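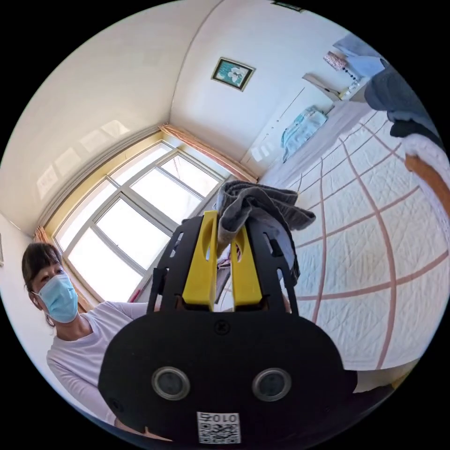
Onari convoca un proceso de selección para cubrir una plaza de técnico o técnica de mantenimiento de pinzas manuales, adscrita al taller de Golcombe. La persona seleccionada se ocupará de la puesta a punto, la revisión periódica y la reparación de las unidades de la serie Gridlow, que se emplean en viviendas para el registro de tareas domésticas con textiles. El trabajo exige un conocimiento detallado del conjunto de dedos: los dos dedos amarillos, montados en el armazón negro calado, han de cerrar de manera uniforme sobre un paño como el gris que sujetan aquí, y el tornillo situado en el cuerpo, justo por debajo de ellos, debe quedar accesible en toda intervención. Cada unidad se identifica por la etiqueta blanca con código QR colocada bajo las dos lentes, y ninguna entra en el taller ni sale de él sin que esa etiqueta haya sido leída y anotada en el registro.

Referencia de la plaza: 882
Departamento: Mantenimiento de Equipos de Captura
Centro de trabajo: taller de Golcombe, con desplazamientos a domicilios
Jornada: completa, de lunes a viernes
Incorporación: agosto
Dependencia jerárquica: Nanami Takagi, responsable de mantenimiento

Contexto del puesto

El parque actual asciende a 202 unidades, repartidas entre el almacén de Golcombe y los domicilios en los que trabajan las personas operadoras. El taller recibe las unidades para la revisión ordinaria cada 25 jornadas de uso y atiende además las averías comunicadas durante las sesiones. La mayor parte de las incidencias afecta a los dedos y al armazón que los sostiene: holguras, desalineación en el cierre, desgaste de la superficie de contacto y acumulación de pelusa en las ranuras. Les siguen las relativas a las lentes, en especial la suciedad y las rayaduras, y las etiquetas deterioradas que el lector deja de reconocer.

Las intervenciones en domicilio se realizan en habitaciones amuebladas y en uso — dormitorios, cocinas, lavaderos — y no en un banco de trabajo. Se valorará, por tanto, la capacidad de trabajar con orden en espacios reducidos, con respeto a los enseres de las personas residentes y con un juego de herramientas limitado.

Funciones

Revisar el paralelismo y el cierre de los dedos, ajustarlos cuando proceda y sustituirlos por parejas. No se admite el cambio de un solo dedo.

Desmontar, limpiar y volver a montar el armazón, comprobando que las ranuras queden libres de fibras y que no existan fisuras en las uniones con el cuerpo.

Limpiar las lentes con el material autorizado y dejar constancia de cualquier marca permanente. La sustitución de lentes corresponde al equipo de óptica y no forma parte de este puesto.

Verificar el apriete de la tornillería con el destornillador dinamométrico Ogura asignado a cada puesto. Los tornillos con la cabeza dañada se retiran y no se reutilizan.

Realizar la prueba de agarre posterior a toda reparación, consistente en tomar, sostener y soltar un paño de algodón doblado, otro sin doblar y una prenda de punto. La unidad que no supere las tres pruebas vuelve al banco.

Reponer las etiquetas ilegibles y conservar la correspondencia con el número original de la unidad.

Atender por teléfono a las personas operadoras, orientarlas en las comprobaciones que pueden efectuar por sí mismas y decidir si procede el desplazamiento o el envío de una unidad de sustitución.

Mantener actualizado el inventario de repuestos y tramitar los pedidos antes del cierre de cada lunes.

Requisitos

Titulación de formación profesional de grado medio o superior en mecatrónica, mantenimiento electromecánico, electrónica o especialidad equivalente.

Experiencia mínima de dos años en mantenimiento de pequeños mecanismos, instrumental de precisión o equipos portátiles.

Lectura de planos de despiece y manejo de instrumentos básicos de medida.

Castellano hablado y escrito con corrección. Los partes de intervención se redactan en este idioma.

Permiso de conducción en vigor.

Méritos

Se valorará la experiencia previa con pinzas robóticas o efectores finales, el conocimiento de procedimientos de calibración de cámaras gran angular, la impresión tridimensional de piezas de repuesto y el inglés técnico. También se tendrá en cuenta la experiencia en atención a domicilio en cualquier sector.

Condiciones

Contrato indefinido con periodo de prueba de dos meses. La retribución se fijará conforme al grupo profesional correspondiente, e incluirá un complemento anual de 900 euros por disponibilidad para desplazamientos. El vehículo, las herramientas y la ropa de trabajo corren a cargo de la empresa. Durante las cuatro primeras semanas, la persona incorporada trabajará junto a otro miembro del taller y no atenderá avisos en solitario.

En las visitas a domicilio se observarán las normas de higiene de la vivienda, incluido el uso de mascarilla cuando las personas residentes lo soliciten.

Proceso de selección

El proceso consta de una valoración del currículum, una entrevista con Nanami Takagi y una prueba práctica en el taller. En esta última, la persona candidata recibirá una unidad con dos averías y dispondrá de noventa minutos para localizarlas, repararlas y redactar el parte correspondiente. Se puntuará tanto la reparación como la claridad del parte — una avería bien descrita y no resuelta obtiene puntuación parcial.

Las candidaturas se presentarán mediante el formulario de empleo de Onari, con indicación de la referencia 882, y deberán incluir currículum actualizado, copia de la titulación y una relación breve de los equipos con los que se haya trabajado. No se requiere carta de presentación. Las personas que necesiten adaptaciones para la prueba práctica podrán solicitarlas en el mismo formulario.

Onari garantiza la igualdad de trato en todas las fases del proceso. Los datos personales recibidos se utilizarán únicamente para la gestión de esta convocatoria y se suprimirán a su término, salvo autorización expresa para su conservación en la bolsa de empleo del taller.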